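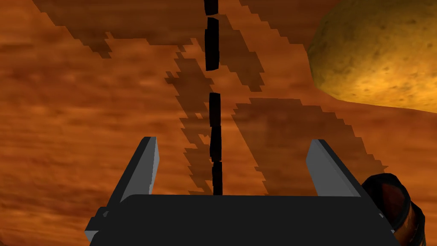
Wrist view in the sim, fingers open, black segments running down to the palm.

April 14, 2020

Spent the day on the sim copy of the Whitelaw cell. Wrist camera offset is still wrong. The line of black segments leans slightly, lower pieces to the right, and I want it square to the palm before I touch anything else. Backed out yesterday's change to the mount transform, reloaded, put in a yaw correction of 2 degrees. Too much. Will halve it tomorrow.

Shadows are blocky. The arm's own shadow comes out in stair steps across the wood, three big patches of it, and Sihan's segment detector reads the edges as part of the line. Raised the shadow map size once and the step time went to 766 ms, so I put it back. Aroha thinks we should switch shadows off for calibration and turn them on again for the test runs. Probably right. I would like to see the detector fail first and log where.

Finger zero: re-homed both sides, stroke matches the Druruvero config. Left the opening at full. The container on the right sits very close to the palm — need a collision check there before any wrist rotation. Moved nothing for now.

Run 3370 saved with the old offset for comparison. Clem wants the joint limits copied over from the real controller. Asked Elsie for the file, no answer yet.

Cleared 7 old configs from the shared folder. Kept the Gasonetti one.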